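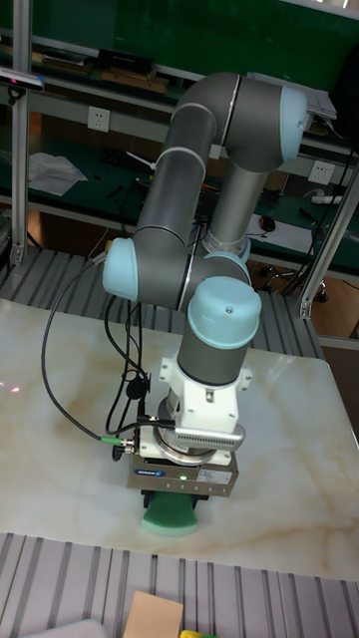 Green sponge pressed to the marble-patterned top.

Projects / Surfaces / Flavengate Wipe / README

Flavengate Wipe

A set of short recordings of one household job: wiping a light, marble-patterned top with a sponge. It was put together for people who work on cleaning, contact and surface coverage. Version 2 replaces the first release completely, so please delete any old copies.

3 shares | 2 comments

What is in it

The set has 245 recordings. Each one covers a single wipe, from first contact until the sponge leaves the surface. Cloths, brushes and spray bottles are not part of this release. Neither are dishes. We left stains out too, apart from a small group of recordings with dried tea, which are tagged "tea" in the index.

Folders:

- clips/ - the recordings, named by session and pass
- marks/ - hand-drawn outlines of the contact area
- notes/ - plain text notes written during the sessions
- index.csv - one row per recording, with tags

Outlines exist for 129 of the recordings. The rest have tags only. Raili Valtonen drew the outlines and Esko Kemppainen went over them a second time. Where they disagreed, both versions are in marks/ and the file name ends in _a or _b.

The surface

The pattern is pale cream with beige and tan veining. It matters for anyone planning to use color to find dirt, since a faint vein and a faint tea ring look very much alike. Expect false hits. The veins run diagonally, and a simple stripe filter removes some of them but also removes straight wipe marks. 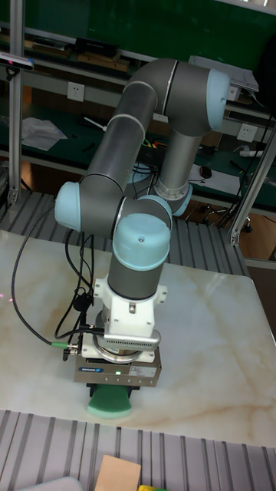 Rounded lower edge of the sponge resting on the veined surface.

The top is glossy. Light reflects off it in streaks and patches, and these move when the viewpoint changes. We did not mask them. If your method treats bright areas as water, test it on the "dry" tag first, where every recording was made with a sponge straight out of the packet.

The sponge

Green, kitchen type. We replaced it whenever the edge started to crumble, and the index has a column called sponge_id for that. A new sponge is stiffer and leaves a wider gap at the ends of its contact patch. After a few sessions it flattens more easily and the patch gets longer.

The column side says which face was down, "rough" or "foam". Some early rows have it blank.

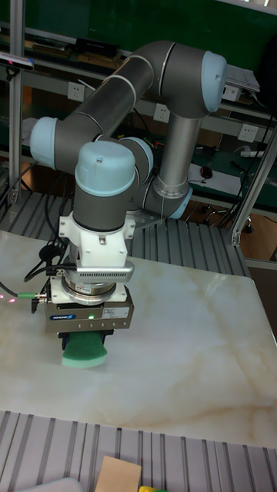
Fill those in yourself from the recording if you need them, or drop the rows. Paavo Kiiskinen started on this in March and got through the first session. His corrections are in notes/side_fixes.txt and have not been merged into the index yet.

Pressure is tagged as light, medium or firm. These are judgments made by looking at how much the sponge is squashed. They are not measurements and should not be used as labels for force. The difference between light and medium is weak - medium and firm are easier to tell apart.

Known problems

- The rounded corner of the board gets fewer passes than the middle.
- A squeezed sponge bends into a curve, and the outlines follow the outer edge of that curve, including any small gap underneath.
- The shadow under the sponge was sometimes outlined along with it. Marked "shadow?" in the notes.
- Session names in clips/ use Tusis or Brurnus as a prefix. Both refer to the same top. The prefix only tells you who kept the notes.

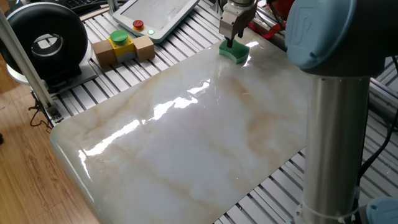

Use and credit

Free for research and teaching. Please credit the set as Flavengate Wipe, version 2, and mention Raili Valtonen for the outlines. If you publish corrected tags, send a copy to Custódio Abreu, who looks after the index.

Changes

Version 2 - added the side and sponge_id columns, removed duplicate recordings, renamed "hard" to "firm".
Version 1 - first release.

We use cookies to remember your settings. Accept | Manage choices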